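To: Jolulora users list
Date: 24/05/2019
Subject: Re: Hand closes by itself after restart

On the list, the Rarnville lab wrote:

> We restarted after a stop and the right hand closed before any
> command was sent. It has happened twice now. The log shows no
> command going out. Is anybody else seeing this, and is it the
> hand or the controller? We have not updated since March.

Yes, we had the same thing in Clernville, and in our case it was the controller. It starts up with the last stored grip target and sends it to the hand before the arm has reported its position. The log only begins after that, so you will not find the command in it.

Ours happened with a person reaching in to free the sleeve. The fingers closed on the cuff of his shirt and held it. No injury, but he had to wait until we cut the power, and the stop button did not release the grip. I have reported that as a separate fault, as I think it is the more serious of the two.
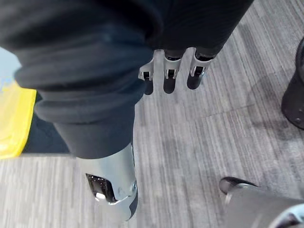

2 min read

We work with the arm lowered and the fingertips just above the carpet now, and keep our own hands out of the way until the controller has finished starting.

The sleeve made things worse for us. The fabric had bunched up along the arm, and one fold had worked its way into the joint. The motor was pulling against it, which raised the current and caused the first stop. So check the cloth before you go looking for an electrical fault. We lost a whole morning to that.

What we do after any stop:

Cut the main power, not only the motor power.
Wait 60 seconds. A shorter wait did not always clear the stored target.
Pull the sleeve straight and look into the joint openings.
Power up with everyone standing clear.
Send an open command before anything else.

We have done 62 restarts this way and the hand has stayed still on all of them. Before that it closed on 3 restarts in one week. I would not call it fixed - the stored target is still there and a short power dip could bring it back.

The Tiêu branch of the controller code clears the target on shutdown. I have read the change and it looks right to me, but we have not run it on the arm yet. If you try it first, please post the startup log, including the lines before the joint check.

Could you also say which hand firmware you have? Ours is version 2.

Clernville lab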